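A Place for Every Shape

The shape sorter has held its position in the British nursery for longer than most toys. At the Nevgate Toy Library, which lends to 52 families and holds 100 boxed items, it remains the piece most often reserved. The library opened in July with a modest collection, and sorters were among the first things placed on its shelves.

Staff at Nevgate advise parents to begin with the round pieces. A circle will enter its hole whichever way it is turned, whereas a star must be lined up with care. The longer blocks ask more of a child again -- they must be held upright as well as turned to match.

Boards differ a good deal in difficulty. The simplest offer three or four openings, well spaced. Others place ovals, squares and stars close together, with circles of more than one size. 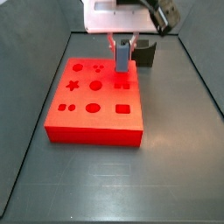 Parents are encouraged to allow plenty of time. A block held over the wrong hole is part of the exercise, and the library asks adults to wait before guiding the hand. Sorters may be borrowed for 40 days, and all pieces should be returned in the bag provided.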